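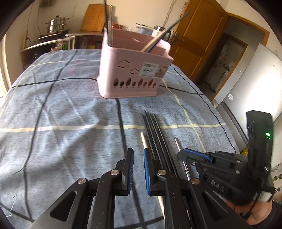
Long black chopsticks on a blue-grey sheet

About Korletey

Korletey hires out tableware. Plates, bowls, glasses, cutlery, serving dishes, jugs, a few teapots of real character and, for anyone feeding a village, ladles. You tell us how many people are coming, we bring the things they will eat from, and afterwards we take it all away again dirty. The last part is what most customers ring us about.

We began in a rented garage in Poswood with a set of dinner plates bought from a hotel that was closing down. The plan was to sell them on. A neighbour asked to borrow them for a christening, then her sister wanted them for a retirement do, and by the end of that summer the plates had been to more parties than we had. It seemed rude not to charge.

These days we work out of a unit on the Sevavport road, with a loading bay, two industrial dishwashers and a kettle that trips the lights if either of them is running. We keep 1,848 full place settings, in six patterns, and we deliver anywhere within 60 miles. Beyond that we will talk about it, but the conversation will mostly be about diesel.

What we hire

The plain white range is called Kamivura and it accounts for most of what goes out of the door. It has a narrow rim, it stacks well and it makes supermarket lasagne look as though somebody thought about it. Weddings take it, so do funerals, and so does the rugby club, whose breakages are a matter of record.

Then there is the blue-rimmed enamel for outdoor things, the heavy stoneware for people who have a barn, and the mismatched florals for people who have seen a photograph of an afternoon tea and would like to be in it. We collected the florals over several years from house clearances and car boot sales. A pattern called Autumn Glory turned up so often that we have had to stop buying it. If you have your grandmother's Autumn Glory in the loft, we send our best wishes.

Chopsticks, rice bowls, soup spoons and sauce dishes have their own section in the catalogue, under Noodles and Rice. We used to list them under Speciality, until a customer pointed out that she had eaten her dinner with them every night of her life and did not consider herself a speciality. She was right, and we moved them the same afternoon. The extra-long sort for cooking and serving can be added to any order.

Glassware comes in crates and goes back in the same crates. We do not hire champagne saucers any more. They are lovely, they hold nothing, and people will build towers out of them.

How it works

The smallest order we take is £129 plus delivery, which covers a decent-sized supper with pudding. You can add to an order up to two working days before it goes out. Taking things off is fine as well, though past that point they are already packed and we will sigh a little.

Everything arrives clean, wrapped and ready to use. Scrape the plates, put them back in the crates, and leave the crates somewhere a person can reach without a ladder. Please don't wash anything. We mean this kindly. We have seen what happens when an uncle takes charge of the washing-up at midnight, and we would like our gravy boats to keep their handles.

Breakages are charged at what it costs us to replace the item, and the price list is printed on the back of your delivery note so that it can't come as a shock. Lost teaspoons are charged too. We don't know where they go. We have been in this trade long enough to have theories, none of them suitable for a website.

Who we are

We are a small firm and intend to stay that way, partly on principle and partly on account of the loading bay. The people who answer the phone also pack the crates, drive the van and know which gate to use at most of the village halls in the county. Everybody takes a turn on the dishwashers. It is warm work, and pleasant in winter.

We are not event planners. We get asked for opinions on napkins and we do have them, but they are free and worth the money. If you want somebody to tell you where to seat your cousins, there are professionals for that, and they earn every penny.

Visiting the showroom

The showroom is a corner of the unit with a carpet. Tables are laid in each of our patterns so you can pick things up, turn them over and decide you prefer the white after all. You are welcome to bring your own tablecloth, your own flowers or the person you keep disagreeing with about plates.

It's open on weekday mornings, and from March we open on Saturdays until the end of the wedding season. There is parking by the tyre place, who have been very patient with us. Ring first if you are coming with more than a carload.

Prices and the range on this page were last checked on Tuesday, January 31, 2023. The catalogue can be posted to you, or you can collect one from the box by the door, next to the basket of odd teaspoons. Those are for sale.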